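How to fold clothes on a table (and get a pile that stays put)

I love a folded pile. I came to it late, after years of stuffing everything into drawers and hoping, and now I look forward to it – kettle on, table cleared, cloth down, off we go!

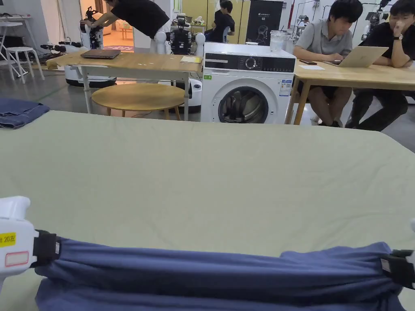 Stretching out a dark blue garment over the green cloth.

What you need

A table you can get at from the front, at a height where you don't stoop
A plain cloth big enough to cover it (mine is about 130 cm across and pale green, so dark clothes show up well)
Your clean, dry clothes

Why bother with a cloth? Bare tabletops are slippery, and a shirt will slide away from you just as you get the sleeves right. Cotton on cotton grips a bit. It doesn't need ironing, a few wrinkles won't come through to your clothes.

Step 1: Stretch it first

Take the garment by two opposite ends and pull gently until it goes taut. It will bunch into pleats along the middle, and that's fine. Hold it there for a moment, then give it one good shake and lay it down. This does more for creases than any amount of patting! Go easy on knitwear, which should only be laid out flat and nudged into shape.

Step 2: Smooth from the middle

Put your palms in the centre and sweep outwards. Check that pockets are lying flat and the collar is the right way out. Buttons: do up the top one and one halfway down, leave the rest.

Step 3: Fold the sides in

For a shirt, lay it face down. Bring one side in towards the centre, fold the sleeve back down along the body, then do the other side to match. You want a long strip the same width from top to bottom.

For trousers, lay one leg on top of the other, seams together, and tuck in the little point at the seat so you have a straight edge.

Step 4: Fold up from the hem

Stop 2 cm short of the collar or waistband, then fold in half again, or in thirds if your drawers are shallow. Run your hand over it once.

Step 5: Build the pile

Denim and heavy things at the bottom, thin shirts on top. I stop at 10 pieces – I once got to 11 and the whole lot went over on the stairs.

If a fold goes wrong, shake it out and start again from step 1. It's quicker than fiddling with it, and you get faster with every basketful. Socks are a whole subject of their own and I'll do a separate page on them in August.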